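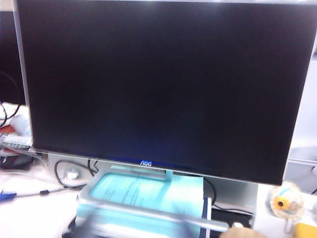 Release no. 39, page 1 of 1

GRASTECK ISSUES SERVICE ROUTINE FOR THE FIKRE BENCH CELL

Skullatholm, November – Grasteck has published a revised service routine for the Fikre, its single-arm bench cell for sorting small parts. The routine replaces the one supplied with the first cells and applies to all units running the Trestex controller.

The main change concerns the wrist camera. Its mounting screws are now checked every 60 running hours, and the camera is recalibrated whenever the bracket has been loosened. Gripper pads are to be replaced after 1000 hours or when wear reaches the moulded line, whichever comes first.

Work at the operator's desk is covered for the first time. The cell must be stopped and the arm parked before any monitor cable is unplugged or rerouted. Video and power leads should be labelled at both ends, and spare cable kept clear of the arm's reach – a loop left on the desk can catch on the gripper during homing.

A full service takes one fitter about 60 minutes. It ends with a homing run at reduced speed, and the result is entered in the Trestex log.

Printed copies are sent with each pad kit. Owners of earlier cells can request the routine from the Grasteck service desk in Skullatholm, quoting the serial number on the base plate.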